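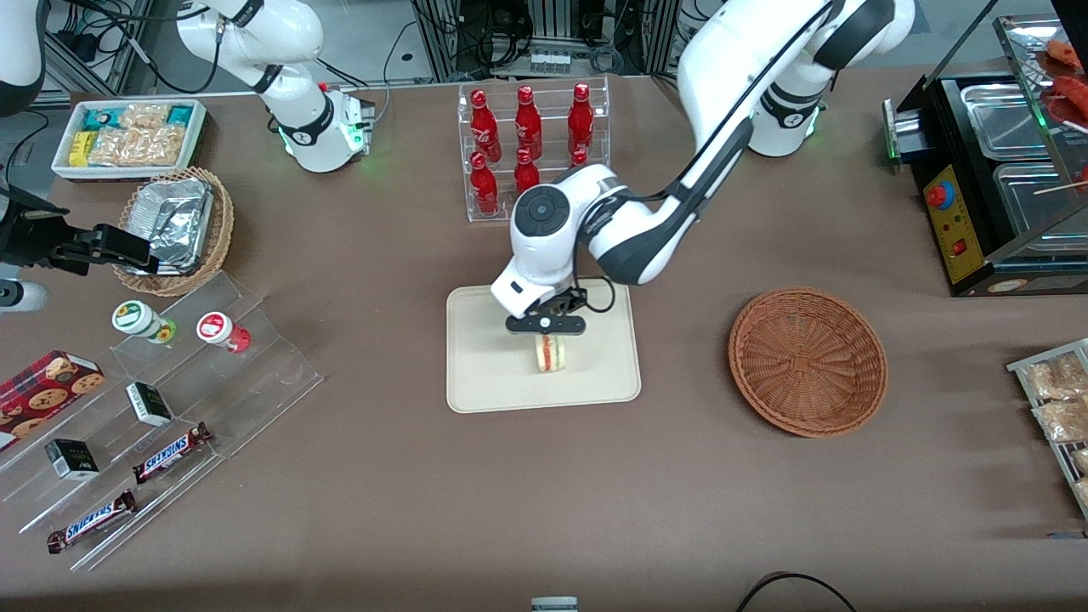

chaiwat_p wrote:
Bottles at the back, always. I ran a snack counter for two summers and if you put glass anywhere a sleeve can reach it, a sleeve will reach it.

vellemon442 wrote:
OK but mine's a table, not a counter. For anyone skipping to the end of the thread: I have one table to lay out as a little corner store, the brown felt top stays, and so far it has the red bottles on the clear two-tier rack, the snack bags in the white box, the round wicker basket and the beige tray for sandwiches. My question was about the order of things and I have received, to date, a great deal of opinion about felt.

Sabine Albers wrote:
Because felt holds crumbs. I will die on this hill and you will find crumbs on it.

vellemon442 wrote:
Noted, Sabine. Again.

zuscombe_deli wrote:
Tray in front is right. People want the sandwich, they should get to the sandwich. What I'd change is the rack. Three up and three down looks nice but the back row is the only one anybody sees once there's something in front of it. Put all six on one level or get a taller rack.

chaiwat_p wrote:
Disagree. The whole point of two tiers is that the top row shows over the bottom one. Go to one level and you've got a line of bottles eating the width of the table.

zuscombe_deli wrote:
It's a table. It has width. That's the main thing it has.

Sabine Albers wrote:
Can we talk about the foil container in the basket? A wicker basket says rolls, or fruit, or at a stretch potatoes. It does not say crumpled foil. If it's hot food it wants its own spot, and if it's leftovers it wants a fridge.

vellemon442 wrote:
The basket is where the foil things go. It was either that or the snack box and the snack box is full.

Sabine Albers wrote:
The snack box is full because you put everything in it. Yellow packet, teal and white packets, the clear bags with the golden crackers or puffs or whatever those are. Sort by color at least. Clear bags to the front so the golden stuff shows.

trekia wrote:
Sorting by color is how you end up with a display that looks great until the first customer. Ours at Chaiyaporn lasted until somebody wanted the one in the corner. Just stand the bags upright and walk away.

zuscombe_deli wrote:
+1 to upright. Lying down they slide and you spend your life fluffing them.

chaiwat_p wrote:
Back to the sandwiches, which seem to me the actual business here. White bread, cut side facing out. If there's a red and green filling, show it. A sandwich turned the wrong way is a bread brick.

Sabine Albers wrote:
I agree with Chaiwat and would like the date recorded.

chaiwat_p wrote:
March 29, 2010. Framing it.

trekia wrote:
How many sandwiches fit on the tray? I'd go two rows with a gap, they look sad when they're jammed together.

vellemon442 wrote:
Haven't tried rows. Will try rows. Rack stays at two tiers, basket stays, foil is under review.

zuscombe_deli wrote:
And the felt?

vellemon442 wrote:
Don't.

Sabine Albers wrote:
A lint roller works, by the way. Go in one direction or you just move the crumbs to the other end.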